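Ticket 524: Vusesura tower drops display, graphics card seating
Queue: Zuta desktop support
Status: Resolved, watching

Reported problem
Screen goes black for a few seconds and comes back, then eventually stays black. Fans keep running. User says it started in November after the tower was moved from the front office to the packing desk. Happens more in the afternoon.

Machine
Vusesura tower, grey case, Dinda power supply, one monitor. Graphics card in the top slot. No changes to the hardware since purchase according to the user.

Log

9:10 am
Swapped the monitor cable for a known good one. Same fault within 14 minutes. Swapped the monitor too. Same fault. Put the originals back.

9:40 am
Checked the event log. Display driver stopped responding and recovered, 4 entries since yesterday. Removed the driver, restarted, installed the current one. Fault came back before the install had been up for ten minutes. Not treating this as a software problem for now.

10:25 am
Logged temperatures under load with Smadi. Card reached 96 C before the picture dropped. That is too high, but the machine also dropped once at idle with the card cool, so heat does not explain all of it.

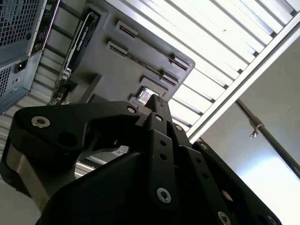
11:05 am
Next check was the seating of the card. Power off, cord out, held the power button to drain it. The screw on the card's bracket was finger loose, and the card end nearest the bracket could be rocked slightly in the slot. On this panel the expansion-slot brackets step down on the right-hand side and the card's edge runs at an angle away from them, so use the brackets to get your bearings before deciding which screw you are on. I loosened the wrong one first and had to put it back.

11:30 am
Took the card out. Contacts looked clean, wiped them anyway. Blew dust out of the heatsink, and there was plenty. Reseated until the latch clicked, then tightened the bracket screw. Unplugged the power lead to the card and pushed it back in fully.

11:50 am
Load test again. Held at 71 C for an hour, no dropouts. Pushed lightly on the display connector during the test, picture stayed up.

1:15 pm
Returned to user. Asked them to keep the tower off the floor and clear of the packing paper.

Follow-up
If it recurs, try the card in the second slot before ordering a replacement. Leave this ticket linked to the office move.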